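Purnik gripper build: your questions

Last updated 03/10/2026

I get the same handful of questions about the hand-held grippers I've been building at our shared workshop, so I've put the answers in one spot. If yours isn't covered, leave a note in the Purnik pigeonhole by the door and I'll add it when I get a minute.

What is Purnik?

It's my name for a pair of hand-held grippers, one for each hand. You squeeze, the fingers close, and a camera on top records the lot so an arm can learn the move later on. I started in July with a very wobbly first version (we don't talk about the hinge).

Do I need to own a robot arm?

Nope! I don't have one at home either. Soon-im Kang has the arm, and I bring her the recordings.

Why soft fingers? Wouldn't plain ones be stronger?

Stronger, sure, but I squashed a lot of things finding that out. The ribbed fins bend around whatever you grab, so you can be a bit clumsy and still get a decent hold.

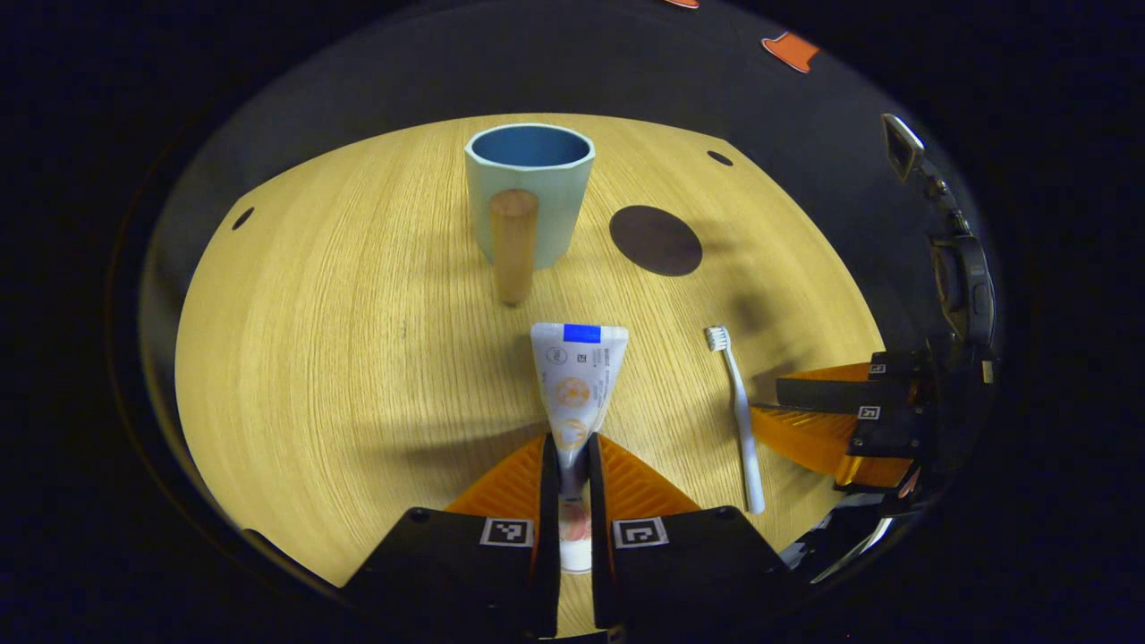 I do nearly all my practice with bathroom stuff, as it's cheap and comes in awkward shapes. A toothbrush lying flat is the one that trips up new people, with that skinny handle right down on the wood. The toothpaste is friendlier — get the orange fins either side of the narrow end and you can stand the tube up with the crimp at the top. Start with that, then have a go at the cup.

What colour filament do you use?

Orange for the fins and black for the fingers, both flexible and stiff spools from Borkerer. Any colour will do for the fins. Keep the fingers dark if you can, I find the markers easier to pick up.

What are the square stickers for?

They tell the software how far open the fingers are. Print them matte and stick them on dead flat. Smaranda Ilie laminated hers and spent a whole evening chasing glare.

How long does a set of fins take to print?

Up to 80 minutes on the Prusammont, if the bed's behaving. The Polák is slower but it's usually free.

How many recordings do I need?

I aim for 300 per task. Yes, it's boring — put the radio on.

Can I borrow a pair?

You can, for 2 weeks at a time. Please bring back the hex key too!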